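Farnero Floor Guides
Replacing a Damaged Plank in a Glued Laminate or Engineered Floor
Updated Apr 23, 2018

The method below applies to floating floors with tongue-and-groove edges, where the damaged plank is too far from a wall to unlock the rows in sequence. It does not apply to nailed floors.

Tools and materials

Circular saw with adjustable depth
Chisel and mallet
Drill with a 3/8 inch bit
Vacuum with a narrow nozzle
Painter's tape
Wood glue (Weritz or similar, water resistant)
Matching plank from the same production run
Weights, at least 40 lb total

Store the spare plank flat in the room for 48 hours before starting. Check the thickness against the old floor. An 8 mm plank will not sit flush in a 9 mm floor, even if the pattern matches.

Cutting out the plank

Tape the edges of the neighboring planks. Mark a rectangle on the damaged plank, 1 1/2 inches in from each side, and drill a hole at each corner of it. Set the saw to the plank thickness and no deeper. Cut along the lines, then cut from each hole out toward the nearest corner of the plank, stopping short of the joint. Finish these cuts with the chisel.
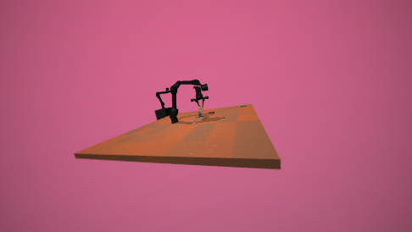 Lift out the center section first. Pull the remaining strips inward, away from the joints, and remove them one at a time. Scrape old glue out of the grooves and vacuum the opening. If the underlayment has been cut, close the cut with seam tape.

Fitting the new plank

Trim the lower lip from the grooved long side and the grooved short side of the new plank. Remove the tongue on the other short side. Dry fit the plank. It should drop in with light hand pressure. Sand the trimmed edges if it binds.

Run a thin bead of glue along all four sides of the opening. Insert the remaining tongue at an angle and lower the plank. Wipe off excess glue with a damp cloth, lay wax paper over the joints and set the weights on top. Leave them for 24 hours.

Pakell planks with a beveled edge need a wood strip between the plank and the weights.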